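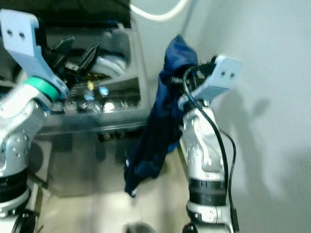
Parisi asked why the Kendness pears were picked hard again this year and whether anyone had tested them before the bins went out. Two growers said yes, one said no pressure readings were ever sent over. Left as an open point, Marisa to get the sheets from the packhouse.

Plenthorpe Fruit Growers, regular meeting, 06/10/2025
3 min read

Start late, traffic. Last minutes approved, one fix: the July spray entry should say lower block, not upper.

Harvest
Early pears all in. Size good, color patchy on the north rows. Late pears still hanging, pick when the starch test says so and not before. Some argument on this. Lyimo wants fruit sooner for its export order, and will pay for it, but won't say how much until the first load is graded. Agreed to hold off. Lyimo to be told by phone, then in writing.

Apples: hail marks in the top orchard. Worst of it goes to juice. The rest may pass as second grade if the buyer is in a good mood.

Cold storage
Room 4 running warm overnight. Door seal, probably. Seal is on order. Move the late pears to the other side untill it's fixed. No apples and pears mixed in the same room please, this was agreed last season and forgotten.

Bins
Short by 100. Hutel can supply plastic, same footprint as the old ones, stackable. Price is higher than wood but they wash out easier. Question from the floor about whether the forklift tines fit. Hutel will drop off two to try. Decision next time. Meanwhile return any bins sitting behind your sheds, yes all of them.

Prices
Fresh market flat. Juice price down again. Marisa read out the offer from the Kendness juice plant, not well recieved. Payment terms are the sticking point more than the price, growers don't want to wait till spring. Counter offer to go back this week with half on delivery. If they refuse, try the smaller press across the county line.

Pruning
Demo day in the old pear block after leaf fall. Bring own loppers and saw. Cut out any fire blight strikes now, well below the dead wood, burn don't chip. Clean blades between trees.

Other
Road by the weigh station still soft, loaded trucks use the top gate. Cider tasting moved indoors. Request for more parking at the farm stand, put off, ran out of time.

To do
Marisa: pressure sheets, counter offer, call Lyimo
Storage crew: seal on 4, move pears
Everyone: bins back

Next meeting same place, after the late pears are in. Closed early.

Contact | © Plenthorpe Fruit Growers | Back to top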